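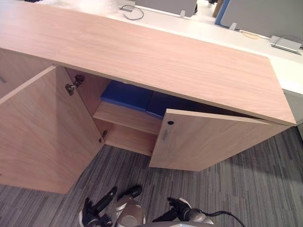
Eine Hitparade ist eine Liste, die behauptet, etwas gemessen zu haben. Was genau, steht meistens im Kleingedruckten, und dort schaut kaum jemand nach, der gerade auf Platz eins steht. In der Popmusik wird seit Jahrzehnten gezählt: verkaufte Tonträger, Radioeinsätze, Downloads, Streams, Vorbestellungen. Jede dieser Größen sagt etwas über Musik und noch mehr über den Vertriebsweg, auf dem sie zu den Leuten kommt. Wer Charts liest, ohne die Erhebungsmethode zu kennen, beurteilt einen Schrank nach seiner hellen, fein gemaserten Oberseite. Wir machen in dieser Einheit die Türen auf und sehen uns die Scharniere an.

Populäre Musik und ihr Markt
Einheit 3: Charts, Debüts und die erste Woche
Skript zur Vorlesung, Ilgın Çınar

1. Begriffe

Tageschart, Wochenchart, Jahreschart: Die drei unterscheiden sich im Zeitraum und damit im Verhalten. Ein Tageschart reagiert nervös. Er belohnt Veröffentlichungen, auf die eine organisierte Anhängerschaft gewartet hat. Ein Wochenchart glättet das ein wenig, ein Jahreschart so gründlich, dass man sich im Dezember fragt, wer das alles gekauft haben soll.

Debüt meint im Chartjargon den ersten Eintrag eines Titels in die Liste. Mit dem Debüt einer Künstlerin hat das nichts zu tun. In Hausarbeiten wird beides gern vermischt, mit dem Ergebnis, dass manche Band bei mir schon viermal debütiert hat.

Spitzenposition (peak) und Verweildauer sind zwei getrennte Angaben. Bitte immer beide nennen. Ein Album, das auf eins einsteigt und in der Folgewoche verschwindet, hat eine andere Geschichte als eines, das ein halbes Jahr lang irgendwo zwischen den Weihnachtsplatten und den Filmsoundtracks herumsteht.

2. Verkauf und ausgelieferte Ware

Ein Label meldet gern, was es in den Handel geschickt hat. Der Handel meldet, was über die Kasse ging. Dazwischen liegt das Lager. Solange Händler ein Rückgaberecht haben, ist eine ausgelieferte Platte noch keine verkaufte, auch wenn sie in der Pressemitteilung schon so aussieht.

Rechenbeispiel: Das Label Tarnavis presst von einem Album der Band Drurkville 3000 Exemplare und liefert alle aus. In der Pressemitteilung steht »3000 Einheiten im Handel«, in der Zeitung am nächsten Morgen »3000 verkauft«. Gelogen hat keiner der Beteiligten. Einer hat gekürzt.

Aufgabe für zu Hause: Suchen Sie zwei Meldungen über Verkaufszahlen und unterstreichen Sie das Verb. »Ausgeliefert«, »abgesetzt«, »erreicht« und »verkauft« sind keine Synonyme, auch wenn die Stilistik Abwechslung verlangt.

3. Das Mehrfachkaufproblem

Ein Album erscheint in mehreren Ausgaben: Standard, limitiert, mit DVD, mit Fotokarte, mit einer anderen Fotokarte. Die Musik ist identisch, die Hülle nicht. Für die Liste zählt jeder Kauf. Für die Frage, wie viele Menschen das Album hören, zählt er nur bedingt, weil auch der treueste Fan nur zwei Ohren hat.

Das Verfahren ist legal und ökonomisch vernünftig, und die Käuferinnen wissen sehr genau, was sie tun. Der herablassende Ton, in dem das Feuilleton darüber schreibt, hilft analytisch nicht weiter. Wer sich in den Neunzigern dieselbe Maxi-Single in 2 Abmischungen geholt hat, sollte hier besonders leise sein.

Zur Diskussion: Misst ein Chart Beliebtheit oder Hingabe? Und ließe sich beides überhaupt getrennt erheben?

4. Soloalben aus Gruppen

Sonderfall mit eigener Dramaturgie. Wenn ein Mitglied einer erfolgreichen Gruppe allein veröffentlicht, bringt es ein Publikum mit, das eigentlich für die Gruppe da ist. Der Einstieg fällt entsprechend hoch aus. Aussagekräftig wird es ab der zweiten Woche und erst recht beim zweiten Album, wenn der Neuigkeitswert verbraucht ist und nur noch die Lieder übrig sind.

Bei Veröffentlichungen auf einem fremdsprachigen Markt kommen hinzu:
- ein abweichender Künstlername, oft kürzer und für die dortige Aussprache freundlicher
- Neuaufnahmen bekannter Titel in der Landessprache
- mindestens ein Stück, das es nur auf dieser Ausgabe gibt, damit auch die Anhänger zu Hause bestellen

Der letzte Punkt führt dazu, dass ein nationaler Chart internationale Käufe enthalten kann. Wie stark, hängt davon ab, ob Importbestellungen mitgezählt werden. Nachsehen, nicht raten.

5. Gewichtung von Streams

Ein Stream ist kein Kauf, soll aber in dieselbe Liste. Also braucht es einen Umrechnungsfaktor, und der ist eine Verhandlungssache. Mit jeder Änderung des Faktors verschiebt sich die Musikgeschichte ein Stück, rückwirkend natürlich nicht. Vergleiche über solche Bruchstellen hinweg (»das erfolgreichste Album seit …«) gehören deshalb mit Fußnote versehen. In Klausuren akzeptiere ich auch ein skeptisches Fragezeichen am Rand, sofern dahinter ein Satz folgt.

6. Zur Übung

Wir arbeiten mit den fiktiven Wochenlisten der Städte Dindholm und Dimaculangan, die im Kursordner liegen. Beide führen je 20 Plätze. Dindholm zählt nur Kassenverkäufe, Dimaculangan auch Streams. Vergleichen Sie die Position von Drurkville in beiden Listen und erklären Sie den Unterschied auf höchstens einer Seite. Schriftgröße 8 verlängert die Seite nicht.

Abgabe im September, auf Papier oder als PDF. Bitte keine Links zu Playlists - ich höre sie sonst an, und dann dauert die Korrektur noch länger.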